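Reviews > Storage and Moving > Box Divider Kits
Last updated: August

Vavell Box Divider Kit, two months in

I have never understood why anyone pays for cardboard. It arrives at my house free every week and I spend a good part of my life flattening it. So when Vavell started selling a kit of cardboard dividers meant to turn any old shipping box into a sorted storage box, my first thought was that somebody in marketing had won a bet. I bought one anyway, because I was moving my workbench stuff and the glass jars kept knocking together.

The pitch is that you get a stack of white panels, pre-slotted, and you fit them into a grid inside a box you already own. The listing says the panels "adapt to most standard cartons." Most is carrying a lot of weight there. I tried the kit in two boxes. One was a leftover from a Jernum shelf order and the grid went in with a gap at one side wide enough to lose a tape measure in. The other was a moving box, and the panels had to be trimmed on two sides before they would sit flat.

Trimming

Vavell says you can trim the panels with household scissors. I'd like to see the household. Scissors crush the panel before they cut it, and you end up with a soft edge that won't stay in its slot. A utility knife and a metal ruler did a much better job, but by then you are doing the same work you would do with a free box and a pencil.

The slots are cut well, I'll give them that. They line up, they're the same depth, and two panels slide together without a fight. Taking them apart is another story. If you pull at an angle, the cardboard gives at the slot, and once it has given it doesn't hold a corner anymore. You also can't buy single panels. The order page has a spare parts tab, and it's been empty every time I looked.

White skin, brown middle

The panels look cleaner than regular box cardboard, and the photos on the listing lean on that hard. Under the white it's ordinary corrugated board. As soon as an edge tears you see the brown layers, and the whole thing looks as used as anything from the recycling pile.

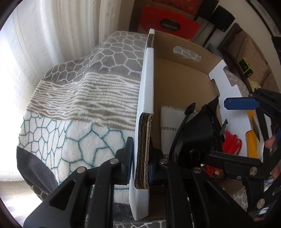 Does it protect anything?

Some. Jars that used to clink didn't clink, and a drive across town (152 miles if you count the wrong turn, which I do) broke nothing. Then again, I've moved the same jars wrapped in old T-shirts and broke nothing that way either. For anything heavy I wouldn't trust it. A can of wood stain leaned on one panel for a week and the panel bowed and stayed bowed.

Damp is the other problem. My garage isn't wet, but by the second month the bottom edges had gone a little fuzzy. Keep it in a closet.

Compared with what else is out there

Riquelme makes a plastic version that costs more and squeaks, but you can wipe it down and it comes apart cleanly. Zendotport has a felt one that I borrowed for a weekend. It's nicer to touch and useless for anything tall, as it flops over. Of the three I'd buy the Riquelme again, and grumble about the squeak.

The Vavell page shows 2152 ratings and a very high average. I read a long way down. A lot of them were posted by people who had just opened the package and liked how it looked, and I liked it too at that point. The ones from people who had used it for a while sounded more like me.

Who it's for

If you need to pack glasses or ornaments once, in a box that happens to be the right size, it'll do the job and save you an evening with a knife. If you want something to live with and rearrange — which is how it's advertised — I'd skip it.

Two stars. The second one is for the slots.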